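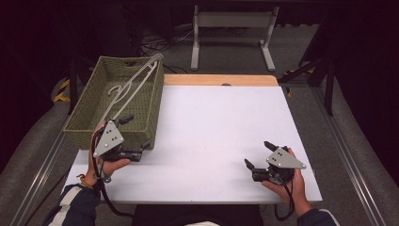 White hanger and green woven basket on the table

Home Help Tickets Closet & Laundry My Account
Search tickets Go

Ticket: Closet rail keeps slipping down at one end
Status: Solved

Opened by Zoi Nikolaidis, Monday

Hello, and thank you in advance for reading all of this, I do tend to go on! I have the Prolell extending rail in the hall closet of our place in Preststead, and the left end creeps down the wall a little every day. By Monday morning the coats had all slid to one side like passengers on a bus. I have tightened the collar twice, by hand and then with the little key, and it still moves. The wall is painted plaster and the opening is 18 inches deep, if that matters.

Reply from Guangming Xia, Karnex support

Hi Zoi, please never worry about a long message, it saves me asking. Could you tell me what is hanging on the rail, and whether the rubber pad is still inside the left cup? Those pads like to stay behind in the packaging.
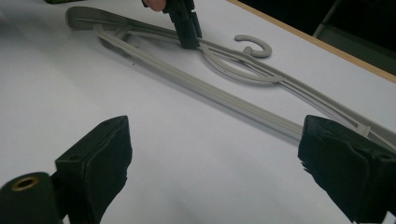 Reply from Zoi

I took everything off and sorted through the hangers while I was at it (long overdue, I had plastic ones in there from three apartments ago). There were 10 coats, two of them the heavy wool kind. And you were right to ask — the left cup has no pad at all! I looked in the box and under the bench and can't find it. The right one is fine.

Reply from Guangming Xia

That would do it. Bare plastic on glossy paint has very little to hold on to, however hard you turn the collar. I'm mailing you a pair of pads, so please change both. Wipe the wall with a damp cloth, let it dry overnight, then set the rail level and turn the collar until it stops, plus one half turn with the key. Keep the wool coats near the ends for now.

Reply from Zoi

Pads came on the Eynon van, both fitted. It has been up for 8 days with all the coats back on, and my pencil mark on the wall still lines up. Thank you so much for being patient with me! You can close this one.

We use cookies to remember your open tickets. Accept Settings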